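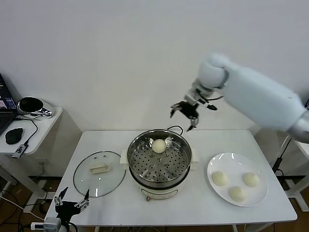

Loading the steamer: notes for the Stokby talk

September
By the Grekex data team

Home | Talks | Notes | Contact

Open with the task. Buns go from the plate into the steamer basket, and the lid goes on. Say that it takes a person a few seconds and that we have spent most of our time on the lid.

Give the totals early, as people always ask. We recorded 2,978 runs and kept 1,935. The rest were dropped for bad timing between the cameras, for missed grasps with no second try, or for an operator stopping halfway. Missed grasps followed by a good second try stay in. Jin, our training code, learns a lot from those.

Next, the buns. Raw dough dents if the fingers close too hard, and a dented bun looks different to the model on the next run. We swap the buns after 8 runs. Mention that cooked and raw buns behave differently in the hand, so each run is labelled with which kind was moved.

Then the lid. It is clear glass, so the table shows through it and the rim is the only strong edge. The handle is easier to find. We ask operators to line up with the handle first, pause, then come down.
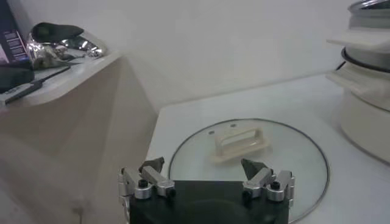 That pause matters for labelling. Cletesex, the tool we use for marking up runs, splits a recording wherever the arm slows down, and without a pause the approach and the grasp end up as one piece. Show the timeline slide at this point and leave it up.

Say something about variety. Between runs we move the lid and turn it, so the handle faces a new way. Early on we forgot to turn it, and the model would only reach from one side. We had to record that part again.

Operators work in pairs and swap after 2 hours. One drives, the other resets the table and writes the log. Tired operators make jerky runs and those are no good for training.

Questions will probably be about steam on the glass. We have very few runs with a fogged lid and should say so. More are planned at Stokby once the new extractor is fitted.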